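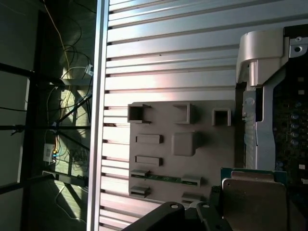 Gripper, gray fixture plate and part of a motherboard, seen from the wrist camera.

Sillbridge Assembly Set

The Sillbridge Assembly Set is a collection of recorded demonstrations for training robots in computer assembly. It was started by Sorcha Forsyth at the Plukham laboratory and contains 900 episodes. In each episode an operator guides the arm by remote control, and the camera images are stored together with the joint positions. Failed attempts are kept and marked as such. A second part, with 67 episodes, was added in December by Eliseo Manríquez.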